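Progress report to Vestergaard, family room project in Urnunham
Prepared by Elínborg Arnardóttir for Dean Lockwood
Wednesday, November 4, 2020

1. Sorting table
The work in this period was on the marble table in the living room. We use three small plastic plates, and sweets are sorted on them by color. 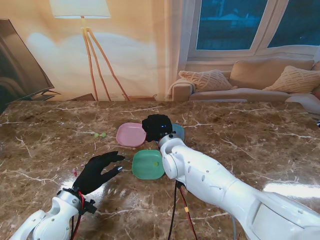
Pink, blue and green plates on the table, with a small green piece on the green one.

The plates have raised rims, so the round sweets stay better than on the flat trays from September. We wish to keep this type.

2. The room
The room is now furnished as we agreed. The sofa has its cushions, pink, beige and knitted cream, and the curtain is hung at the window. The marble is glossy and gives glare — we ask for permission to buy a cloth.

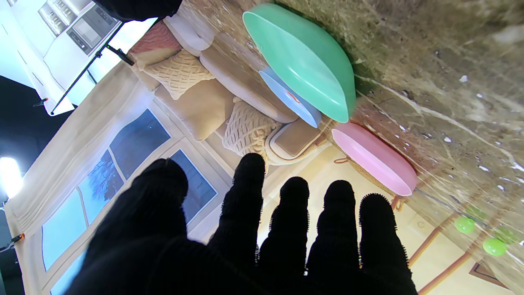
3. Sorting by color
Green balls go to the green plate, and the tiny red and pink candies to the pink plate. For wrapped bars we have no rule yet, and they are put on the blue plate.

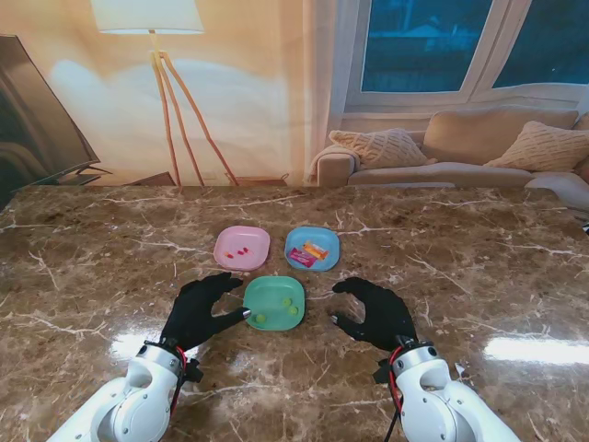 4. Costs
From the grant of 1000 we spent 205 on furniture and 166 on plates and sweets. The next order, from Bernent, is 6 more plates.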